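3.2 What we paid for, and what we'd pay for next time

Our first budget was simple: 3,321 dollars for hand-held grippers, nothing for spares. That was a mistake! The grip pads ended up on the Pavum order (five sets, 30 dollars each), and we'd put them on the first order now.
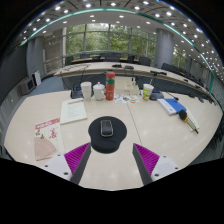
Figure 4. Hand-held gripper over a conference table, with a mouse and mouse pad between the fingers.

3.3 Quotes from Ogura and Inmont

Ogura came in at 1,755 dollars, so we went with them.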